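Table Six

The notice went up on 30/08/2021, on the board between the lockers and the tea urn. From that date, all bag work on the second floor at Gornthorpe would be recorded. Operators would use the hand tool for the full shift. Bare-hand work was to be logged as an exception, with a code.

Unathi Potgieter read it twice and looked up the code. It was 902, Other.

She had worked returns for the Dandden account long enough to do a bag without looking at it. Open, check the seams, check the zip, close, turn, put down. The rate was 400 a shift. With the hand tool the rate was 59, and the supervisor, Azar, said that this was fine. The rate had been suspended. Terarholm paid by the hour of usable recording.

"Usable meaning what?" she asked.

"Both fingers in view. Markers clean. No stopping to talk."

She stopped talking.

The tool weighed less than a full kettle and more than an empty one. The trigger closed the fingers and a spring opened them. In the first week her forearm ached on the outer side, in a place where returns work had never made it ache. She reported this. Azar entered it on the form and issued a wrist strap, which moved the ache to the elbow.

What she noticed in the second week was the order of her own movements. She had always turned a bag with the left hand while the right was still letting go of it. The tool could not do that. It had to let go, move, and take hold again. She began to do the same at home, with plates. Her son asked if she was tired.

In the third week Azar brought round a tablet, so that operators could check the quality of their own recordings. He found one of hers from the Tuesday and stopped it near the start.

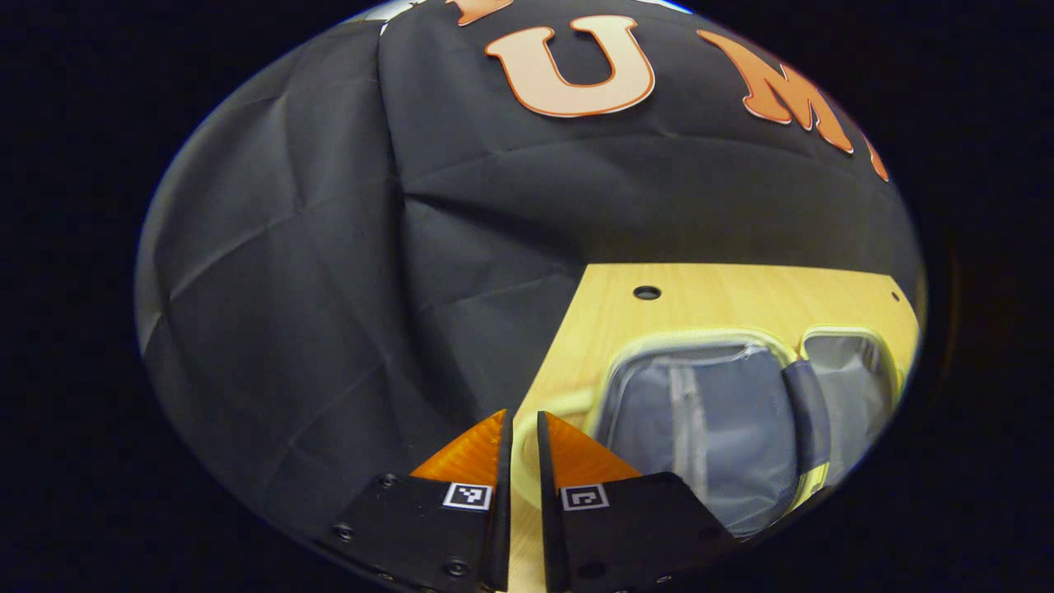
Table six, second floor. Grey bag, yellow trim, fingers apart.

"Good," Azar said. "Fingers in view. Both markers."

"Where am I?"

"You're holding it."

She looked for a sleeve or the side of a thumb. There were the two orange tips, and the yellow loop on the table behind them.

"And when it's learned?"

"Then it does bags."

"And table six?"

He scrolled down through a document for some time. Table six was listed under fixtures, to be retained. Operators were on a separate sheet, which he had not been sent.

She went back and picked up the tool. At ten past three the loop of a bag slipped out of the fingers. She put the tool down, turned the bag over with her left hand, closed it, and entered 902.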